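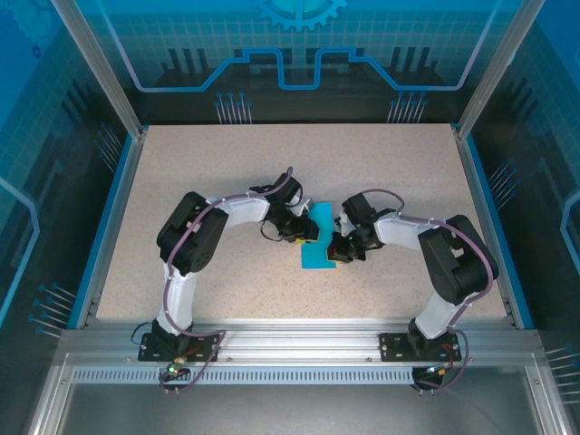
How to follow a bill through Parliament and prepare a submission

Applies to: bills before the House of Commons and the Senate of Canada
Last revised: 20 October 2026
Maintained by: Wen-hsiung Sin, Prarico Legislative Monitoring

1. Scope

These instructions cover the tracking of a federal bill from introduction to royal assent, and the preparation of a written brief for the committee that studies it. Provincial and territorial assemblies use different stages and numbering and are not covered. Private bills, which confer powers or exemptions on a particular person or body, follow a separate petition procedure and are also left out.

2. Identify the bill

Every bill carries a letter and a number. The letter C means it was introduced in the House of Commons, and S means it was introduced in the Senate. In the Commons, low numbers are assigned to government bills and numbers from 201 upward to private members' public bills.

Numbering starts again with each session. Bill C-15 in one session has no connection with Bill C-15 in the next. Record the Parliament and session with the bill number in every file name and every piece of correspondence. The Seris template does this automatically if the session field is filled in. If it is blank, the template saves the file without complaint and the error surfaces later.

Media reports often use the short title, or a nickname that appears nowhere in the text. Search LEGISinfo by keyword and check the long title before going further.

3. Obtain the correct version

A bill may exist in several printings:

First reading: the text as introduced.
As amended by committee: a reprint, issued when the changes are substantial enough to warrant it.
As passed by the originating chamber: the text sent to the other chamber.
Royal assent: the final text.

Check the heading on the cover page. Clause numbers can shift between printings, so a comment written against the first reading text may point to the wrong clause once the committee has reported. Quote the words of the clause as well as its number.

Read the summary, then the coming-into-force provisions at the end, then the body. Some provisions take effect on assent, others on a day fixed by order of the Governor in Council. A provision in the second group can remain on the books for years without being in force.

4. Follow the stages

In the Commons the usual sequence is first reading, second reading, committee, report stage and third reading. The bill then goes to the Senate and passes through a similar sequence. If the Senate amends it, a message returns to the Commons, which may accept, reject or modify the amendments.

First reading is a formality with no debate. Second reading deals with the principle of the bill. Clause-by-clause amendments are normally moved in committee.

Two documents should be checked each sitting day:

The Projected Order of Business lists what the government expects to call. It is subject to change without notice.
The Order Paper lists everything that may be called. An item's presence on it says nothing about when it will be debated.

The Journals are the official record of decisions. Debates (Hansard) records what was said. Cite the Journals for a vote and Hansard for a statement.

Prorogation ends the session and government bills not yet assented to die on the Order Paper. Private members' bills that originated in the Commons are carried over under the Standing Orders. Dissolution ends everything.

5. Set up the tracking sheet

Prarico staff keep one row per bill in the Skirnuso register. The minimum columns are:

Parliament and session
Bill number
Long title
Sponsor
Current stage and date reached
Committee
Brief deadline
Version last read
Initials of reader

Update the stage from LEGISinfo and never from a news story. Do not overwrite the version column. Add the new printing after the old one, separated by a semicolon, so that the order of reading is preserved.

The register opens at record 2411 for the current intake. Records up to 3053 have been reserved. The Chien office uses its own block and should not be edited from here.

6. Prepare a brief

Committees publish their own guidelines for written briefs, and these take precedence over anything on this page. Read the limits on length and the deadline for each study. A deadline may be announced only a few days after the bill is referred.

Arrange the brief in this order:

Name of the organization or individual.
List of recommendations, numbered.
Short statement of interest, 500 words or fewer (house rule).
Analysis, clause by clause.
Proposed wording, where an amendment is sought.

Each recommendation should name one clause and ask for one change. Amendments beyond the scope or principle of the bill as agreed to at second reading will be ruled inadmissible, as will those that infringe the financial initiative of the Crown. A request of that kind may still be made in the body of the brief, but label it as a policy comment.

Accepted briefs are normally posted on the committee's website. Remove home addresses, personal telephone numbers and signatures before sending.

Send the file to the clerk of the committee in an editable format, in English or French. The committee arranges translation before distribution, so a brief that arrives near the deadline may reach members after the witnesses have been heard.

7. After filing

Save the clerk's acknowledgement with the brief. Enter the filing date in the register. When the committee reports, compare its amendments with the numbered recommendations and mark each one adopted, adopted in part or not adopted.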